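Comics box storage: how do I catalog variant covers as separate entries?

Posted by Elier in Collection Management, August

I keep a spreadsheet of 843 single issues, mostly superhero titles. Some issue numbers exist in several covers, and my sort puts the annuals between them. Should a variant get its own row or a note in the main row?
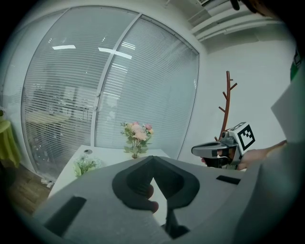 Brorkell
Own row. Use one column for series, one for volume, one for issue number and one for cover letter. Pad the issue number with zeros to four digits and store it as text, or issue 10 will sort ahead of issue 7. Annuals are a separate series in most price guides – give them their own series name and they drop out of the main run. Second printings go in a printing column. Do not put them under cover letter, as some second printings have variants of their own.

Tsakiris
I just write it on the bag

Batetti
Agree with Brorkell on separate rows. I have 239 variants listed that way and the filters work fine. One addition: copy the last digits of the bar code into a column. On most newer issues they encode issue, cover and printing. Older newsstand copies do not follow this, so leave the cell blank for those.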